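2022년 3월 16일 작업 노트
Olatent 시뮬레이션 패키지 평가판, 두 번째 기록

어제 설치하다가 라이선스 서버랑 싸우느라 하루를 다 날려서 오늘은 좀 예민한 상태로 시작했다. 결론부터 적어 두면 이번엔 붙었다. 환경변수에 프록시 주소가 두 번 들어가 있었고, 그걸 넣은 사람은 나였다(작년 11월의 나...). Pascal Arnaud 씨한테 괜히 항의 메일을 보낼 뻔했다. 임시 저장함에 있던 건 지웠음.

오늘 할 일은 Olatent가 파는 방 생성기랑 물체 팩이 우리 쪽 조작 실험에 쓸 만한지 보는 것. 견적은 Dong-hyun Seol 님이 이미 받아 놨고, 평가판은 12일 남았다. 방 템플릿은 26개가 들어 있는데 다 돌려 볼 시간은 없어서 타일 방이랑 회녹색 벽 방부터 열었다.

타일 방 먼저. 물체 팩에서 유리 단지를 골라 뒷벽 가까이에 놓고, 원판은 따로 떼어서 단지 오른쪽 바닥에 뒀다. 칸막이 벽 너머로 물체를 보는 배치가 우리한테는 꼭 필요하다. Lahtinen 쪽 데모에는 이런 게 아예 없어서 지난번에 벽을 손으로 하나하나 세웠는데, 여기는 블록 하나 끌어다 놓으면 타일까지 알아서 입혀진다. 이건 진짜 편했다!
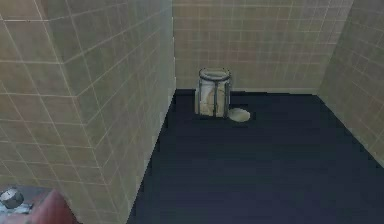 타일 방, 칸막이 배치. 뒤쪽에 단지와 원판, 왼쪽 아래가 팔.

유리 느낌은 생각보다 괜찮다. 반투명한 벽 너머로 안에 든 구겨진 크림색 뭉치가 보이고, 바닥에 그림자도 옅게나마 깔린다. 깊이 값은 다른 얘기라서 따로 봐야 함. 예전 툴에서는 반투명 물체가 깊이 맵에서 통째로 사라지곤 했고, 그거 때문에 Zulkifli Lau 씨가 일주일을 고생했다. 같은 장면에서 깊이 맵 뽑는 스크립트는 공유 폴더에 올려 뒀으니 내일 Zulkifli 씨가 돌려 보기로.

불만도 적어 둔다. 바닥이 너무 밋밋하다. 남색 단색이라 무늬가 하나도 없는데, 우리 위치 추정 쪽은 바닥 무늬를 꽤 많이 먹고 산다. 재질 바꾸는 메뉴를 한참 찾았더니 방 설정이 아니라 조명 탭 밑에 숨어 있었다. 왜 거기에?? 매뉴얼 92쪽에 한 줄 나온다. 그리고 벽 타일 크기가 방 크기를 따라 같이 늘어난다. 방을 키우면 타일도 커지는 식이라 크기 단서로 쓰면 안 되겠다. 고정 옵션이 있는지 Pascal 씨한테 물어볼 것.

점심 먹고 와서(비 와서 구내식당, 카레) 회녹색 벽 방으로 넘어갔다. 물체는 일부러 안 넣었다. 빈 방에서 카메라 자세만 바꿔 가며 모서리 검출이 얼마나 버티는지 보고 싶었고, 이 방은 벽 색이 다 비슷해서 딱 괴롭히기 좋다.

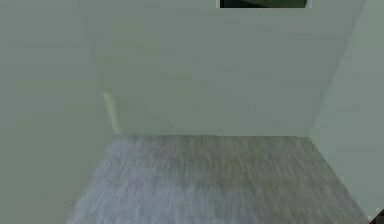

회녹색 방, 물체 없음. 왼쪽 모서리 경계가 거의 안 보임.

오른쪽 모서리는 선이 또렷하니 걱정이 없는데 문제는 왼쪽이다. 왼쪽 벽이랑 뒷벽이 거의 한 면처럼 섞여서 내 눈으로도 한참 봐야 한다. 모서리 쪽 베이지색 띠가 문틀인지 기둥인지는 나도 모르겠다. 템플릿 설명서에 부품 이름이 없다. 라벨 파일을 열어 봐도 죄다 prop 뒤에 번호만 붙어 있어서, 이대로 사면 이름 붙이는 일을 우리가 해야 한다. 위쪽에 걸린 어두운 사각형도 마찬가지. 견적 비교할 때 이 인건비를 꼭 넣읍시다, Dong-hyun 님.

대신 바닥은 훨씬 낫다. 회색 줄무늬가 안쪽으로 뻗어 있어서 특징점이 잡힐 만하다. 다만 전체적으로 텍스처가 좀 뿌옇다. 기본 화질 설정이 낮게 잡혀 있는 건지 원래 이런 건지 아직 확인 못 함. 화질을 올리면 속도가 얼마나 떨어지는지도 같이 재야 한다. Ximeng Xia 씨 말로는 Flustcombe 팀도 같은 패키지를 써 봤는데 렌더링 설정 파일을 직접 고쳐서 썼다고 한다. 그 파일 얻을 수 있냐고 물어봤고 답 기다리는 중.

API 쪽 메모. 파이썬 바인딩은 깔끔한 편. 방 불러오기, 물체 배치, 카메라 이동까지 9줄이면 끝난다. 초기화 함수가 물체 위치는 되돌리는데 팔 관절 값은 안 되돌린다. 처음에 이걸 모르고 한참 헤맸다. 반복 실험 돌릴 때는 관절 값을 따로 넣어 줄 것. 예제 코드에도 빠져 있으니 그대로 복사해서 쓰지 마세요, 다들.

지금까지 느낌은, 배치 작업만 보면 사고 싶고 라벨을 보면 망설여진다. 유지보수 계약에 라벨 정리가 들어가는지에 따라 마음이 바뀔 것 같다. Sasalitz 견적은 아직 안 왔다. Sebastião Camargo 씨가 한 번 더 재촉해 준다고 함.

내일 할 것
깊이 맵 확인 (Zulkifli)
타일 크기 고정 옵션, 부품 이름표 문의 메일 (나)
화질 설정 올려서 회녹색 방 다시 렌더링, 속도 기록 (나)
타일 방 바닥 재질 교체 후 위치 추정 재실행 (Ximeng 씨 시간 되면)

평가용 계정 비밀번호 바꿨으니 필요한 사람은 나한테 직접 물어보기.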